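**Weiße Arbeitsplatte mit Bohrungen: Reinigung, Verschluss der Öffnungen und Führung von Kabeln**

Forum Haus- und Raumtechnik › Oberflächen und Mobiliar

**Robel Moges**
15. Juli 2020

Sehr geehrte Damen und Herren,

im Zuge der Überarbeitung unserer Raumordnung im Bildungszentrum Flultura (Standort Hedov) bitte ich um fachliche Hinweise zur Pflege und zur geordneten Nutzung einer weißen Arbeitsplatte. Die Platte wird im Inventar unter der Nummer 1558 geführt. Sie wurde uns mit der Bezeichnung »Homura« übergeben, Unterlagen des Lieferanten liegen leider nicht vor. In die Oberfläche sind einige kleine runde Löcher gebohrt. Nach Auskunft meiner Vorgängerin waren diese bereits vorhanden, als die Platte in unser Haus kam.

Auf der Fläche wird regelmäßig mit kleinem Geschirr und mit Anschauungsmaterial aus dem Bereich Ernährung gearbeitet. Daneben verlaufen dort Leitungen, die während der Nutzung liegen bleiben. Die Reinigung erfolgte bislang nach Ermessen der jeweiligen Nutzenden, was zu unterschiedlichen Ergebnissen geführt hat. Im Juni haben wir an den Rändern der Bohrungen erstmals graue Höfe festgestellt, die sich mit einem feuchten Tuch nicht mehr vollständig entfernen ließen. Ferner zeigt die Fläche bei Gegenlicht matte Stellen.

Ich bitte um Rückmeldung zu folgenden Punkten:

- Welches Reinigungsmittel ist für eine glatte weiße Fläche geeignet, deren genaues Material nicht bekannt ist? Im Haus ist derzeit der Reiniger »Degefa« in der neutralen Ausführung vorhanden.
- Sollten die Bohrungen verschlossen werden, und falls ja, mit einer wieder lösbaren Lösung?
- Wie lässt sich ein langes schwarzes Kabel auf der Fläche so führen, dass gereinigt werden kann und das Geschirr trotzdem seinen Platz behält?

Für Ihre Mühe danke ich im Voraus.

Mit freundlichen Grüßen
Robel Moges

---

**Sachgebiet Mobiliar und Ausstattung**

Sehr geehrter Herr Moges,

zu Ihrer Anfrage nehmen wir wie folgt Stellung. Die Ausführungen beruhen auf unserer Praxis mit mehr als 100 Arbeitsplätzen in Schulungs- und Werkräumen und ersetzen keine Herstellerangabe.

*Reinigung*

Bei unbekanntem Material ist grundsätzlich mit dem mildesten Verfahren zu beginnen. Geeignet ist ein neutraler Reiniger in der vom Hersteller angegebenen Verdünnung, aufgetragen mit einem gut ausgewrungenen Mikrofasertuch. Sprühen Sie das Mittel nicht unmittelbar auf die Platte. Flüssigkeit läuft sonst in die Bohrungen, bleibt an den Innenkanten stehen und bindet dort Staub. Die von Ihnen beschriebenen grauen Höfe dürften auf diese Weise entstanden sein. Mit klarem Wasser nachwischen und trocken reiben.

Von Scheuermilch, Schmutzradierern und der rauen Seite handelsüblicher Schwämme ist abzusehen. Schmutzradierer wirken wie ein sehr feines Schleifmittel. Auf weißen Flächen ist das Ergebnis zunächst ansprechend, die behandelten Stellen nehmen neuen Schmutz jedoch schneller an als die Umgebung. Auch Ihre matten Stellen lassen sich so erklären. Eine Rücknahme ist nach unserer Erfahrung nicht möglich, die Stellen bleiben bei schrägem Lichteinfall erkennbar.

Für die Ränder der Bohrungen empfehlen wir Wattestäbchen oder eine weiche Interdentalbürste, leicht angefeuchtet. Das Vorgehen ist zeitaufwendig, es genügt aber in größeren Abständen.

*Lebensmittel und Anschauungsmaterial*

Wird mit echtem Obst gearbeitet, insbesondere mit Zitrusfrüchten, so ist austretender Saft umgehend aufzunehmen. Zucker klebt und Fruchtsäure kann empfindliche Beschichtungen angreifen, wenn sie über längere Zeit einwirkt. Stellen Sie Obst immer in eine Schale und legen Sie es nicht unmittelbar auf die Platte. Nachbildungen aus Kunststoff oder Filz sind in dieser Hinsicht unproblematisch. Bei kräftig gefärbtem Filz ist eine trockene Lagerung angezeigt, da Farbstoffe bei Feuchtigkeit übergehen können.

Zur Frage des Verschlusses und der Kabel können wir uns ohne nähere Kenntnis der Anordnung nicht abschließend äußern. Wir bitten um ergänzende Angaben hierzu.

Mit freundlichen Grüßen
Sachgebiet Mobiliar und Ausstattung

---

**Robel Moges** (Ergänzung)

Vielen Dank für die ausführliche Stellungnahme.
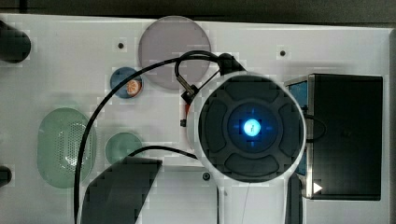

*Weiße Arbeitsplatte mit Bohrungen, schwarzes Kabel, graue durchscheinende Scheibe und blaues Schälchen*

Mein Anliegen betrifft vor allem die linke Seite, auf der das Kabel in weitem Bogen über die Platte läuft. Die graue Scheibe und das Schälchen mit dem orangefarbenen Stück haben bislang keinen festgelegten Standplatz. Die Nutzenden stellen sie nach Bedarf ab, und bei der Reinigung wird alles zur Seite geschoben. Anschließend ist regelmäßig unklar, wohin die Gegenstände gehören. Auch hierzu wäre ich für einen Vorschlag dankbar, der sich in eine Raumordnung übernehmen lässt.

---

**Hauswirtschaft_Nord**

Guten Tag,

bei uns werden solche Löcher mit weißen Abdeckkappen aus dem Möbelbau verschlossen. Kosten fast nichts. Durchmesser vorher mit dem Messschieber nehmen, eine Schätzung nach Augenmaß hat hier schon einmal zu einer ganzen Tüte unbrauchbarer Kappen geführt. Klebepunkte rate ich nicht, die Ränder werden nach kurzer Zeit schwarz und der Kleber bleibt auf der Platte.

Zum Kabel: Klettband. Zum Rest kann ich nichts beitragen.

Freundliche Grüße

---

**Sachgebiet Mobiliar und Ausstattung**

Sehr geehrter Herr Moges,

für die Ergänzung danken wir. Wir ergänzen unsere Stellungnahme um die noch offenen Punkte.

*Bohrungen*

Dem Hinweis auf Abdeckkappen schließen wir uns mit einer Einschränkung an. Vor dem Verschluss ist zu klären, ob einzelne Bohrungen zur Befestigung vorgesehen sind oder künftig benötigt werden. Diese sollten frei bleiben oder ausschließlich mit steckbaren, werkzeuglos lösbaren Kappen versehen werden. Spachtelmasse und Silikon scheiden aus. Beide lassen sich nicht rückstandsfrei entfernen, und weißes Silikon vergilbt früher als die Platte. Bitte beachten Sie außerdem, dass Kappen mit gewölbtem Kopf über die Oberfläche hinausragen. Kleines Geschirr steht darauf schief. Flache Ausführungen sind im Fachhandel erhältlich, gelegentlich muss danach gefragt werden.

*Kabelführung*

Ein Kabel, das in weitem Bogen über die Fläche geführt ist, nimmt Platz in Anspruch, den das Geschirr benötigt. Es sollte dennoch nicht gestrafft werden. Am Stecker ist stets eine lockere Schlaufe zu belassen, damit auf die Verbindung kein Zug wirkt. Überschüssige Länge ist an der Tischkante zu sammeln und mit 2 Klettbändern zu halten, die das Kabel umschließen, ohne es einzuschnüren. Kabelbinder aus Kunststoff sind weniger geeignet. Sie werden beim Kürzen scharfkantig und müssen bei jeder Änderung aufgeschnitten werden.

Selbstklebende Kabelhalter sollten auf der Plattenoberseite nicht angebracht werden. An der Unterseite oder an der Kante bestehen keine Bedenken, sofern die Stelle zuvor entfettet wurde. Bereits angeschlossene Kabel dürfen nur durch unterwiesene Personen umgelegt werden. Die Reinigung hat in ihrem Bereich trocken oder nebelfeucht zu erfolgen, Steckverbindungen sind auszusparen.

*Standplätze*

Für das Schälchen und die Scheibe empfehlen wir einen festen Abstellbereich außerhalb des Kabelverlaufs. Bewährt hat sich ein flaches Tablett mit niedrigem Rand. Es kann zur Reinigung als Ganzes abgehoben werden, und die Gegenstände kehren gemeinsam an ihren Platz zurück. Wird kein Tablett gewünscht, so genügt eine dünne, zuschneidbare Unterlage aus Silikon. Markierungen mit Filzstift oder Klebeband auf der Platte selbst raten wir ab, auch bei Stiften, die als abwischbar bezeichnet sind.

Glatte, durchscheinende Teile sollten getrennt vom Geschirr abgelegt und mit einem eigenen Tuch gereinigt werden. Feine Kratzer entstehen dort meist durch Krümel oder Staub, die beim Wischen mitgeführt werden. Papiertücher sind hierfür zu hart.

Für die Raumordnung schlagen wir folgende Fassung vor, die Sie gern übernehmen können:

> 1. Die Arbeitsplatte ist nach jeder Nutzung mit einem nebelfeuchten Tuch und neutralem Reiniger abzuwischen und trocken nachzureiben. Reiniger wird auf das Tuch gegeben.
> 2. Geschirr und Anschauungsmaterial werden auf dem dafür vorgesehenen Tablett abgestellt.
> 3. Echte Lebensmittel sind nach der Nutzung zu entfernen. Ausgetretener Saft ist sofort aufzunehmen.
> 4. Kabel verbleiben in ihrer Lage. Änderungen erfolgen durch unterwiesene Personen.
> 5. Das Bekleben und Beschriften der Oberfläche ist nicht gestattet.

Den von Ihnen genannten Reiniger haben wir selbst nicht im Einsatz. Eine Probe an unauffälliger Stelle, etwa nahe der hinteren Kante, ist vor der ersten flächigen Anwendung vorzunehmen. Lassen Sie die Stelle 2 Stunden trocknen, bevor Sie sie beurteilen.

Mit freundlichen Grüßen
Sachgebiet Mobiliar und Ausstattung

---

**Robel Moges**

Ich danke allen Beteiligten. Der Textvorschlag wird mit einer Änderung in Ziffer 3 übernommen, dort ergänzen wir den Verweis auf unseren Hygieneplan. Die Durchmesser der Bohrungen werden vor der Bestellung der Kappen mit dem Messschieber ermittelt. Ein Tablett ist im Haus vorhanden.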